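4.3 The open day at the Pudach house

The last part of our evaluation was the one we had looked forward to most. Up to this point every Clusent trial had been run in the Cronin lab, on gray tables under even light, with people who knew the tool well. For the open day in December we moved the whole activity into a family home and let visitors watch, ask questions and try the grippers for themselves. We can't recommend this highly enough to other groups. A single afternoon in a lived-in room gave us more to think about than a month at the bench!

The task was kept close to what a household does after a meal. Bowls and plates had to be picked up, turned, stacked and put back down, using hand-held grippers with a camera mounted on each. The same view that is recorded during a demonstration is later used to train the Misudus policy, so whatever the person holding the tool can reach and see is also what the robot has to learn from. Visitors took to this idea very quickly. Several asked to look at the recordings right away, and we played them back on a laptop between turns.

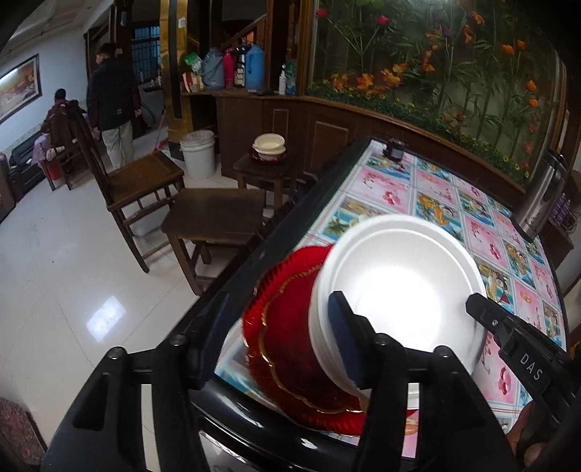
Each turn was limited to 90 seconds, a figure we carried over from the lab protocol. It proved a little tight for first-time users, who tended to spend the opening part of a turn just opening and closing the fingers (an entirely reasonable thing to do with a new tool). We collected 492 demonstrations over the day, against the 2,000 already in the lab set. All of them were kept, including the ones in which a bowl was set down and picked up again.

Bowls were by far the most talked-about objects. A plate with a ruffled edge gives the fingers plenty of places to go wrong, but visitors could usually see why. A deep bowl looks easy and then asks for a real decision: one finger has to go inside, the other outside, and the wall has to pass cleanly between the two pads. Figure 5 shows this rim grasp from the tool's own camera. The bright white interior washes out part of the view, and the patterned cloth next to it is full of color and fine detail – a much harder background than anything in our lab recordings, and a wonderful test for the segmentation step.

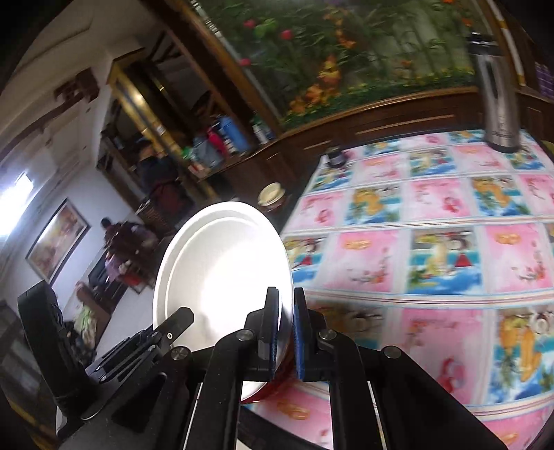

Figure 5. Rim grasp on a bowl tipped onto its side, with one finger over the inside and the other just outside the rim.

We also changed our minds about coaching. In the lab we give new users a short script. At the open day we dropped it after the first hour and let visitors pick their own approach angle, and the variety in the recordings grew at once. Some came in low over the table edge, others from straight above with the wrist turned. We had not planned to study this, but the spread of approaches is now one of the parts of the data set we are happiest with, and we return to it in Section 5.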